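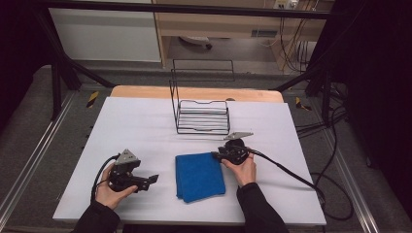 Maintenance of the Cundcombe cell, report for the period from February to 29th April

The hand-held grippers are now on a fixed service plan, as we promised in the Skenus grant. After every 18 hours of use the operator cleans the finger pads, checks the joint screws and looks at both cables from end to end. The towel task, with the blue cloth and the black dish rack on the white table, stays our check after each service, and we did not change the layout for it. The right cable is the weak point. It runs down over the table edge, and in this period we replaced it 2 times.

Carleen Tomoana wrote the new service sheet. It is one page and hangs beside the cell. Before this, each person had their own way, and the records were difficult to compare.
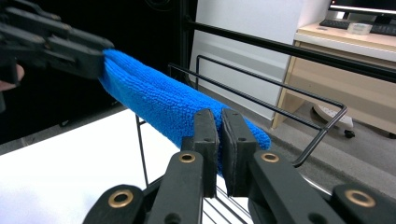 We logged 896 recordings in this period. Most of the lost time came from worn pads – the cloth slips, and the operator must grip again. Pillai delivered new pads in a softer rubber, and we fitted them to one pair of fingers only, so that we can judge the wear before we order more.

Still open: the clamp for the cable from Zestine has not arrived, and 4 screws in the spare gripper have damaged heads. I ask for your approval to move the unspent travel money to spare parts. The labour cost stays inside the budget.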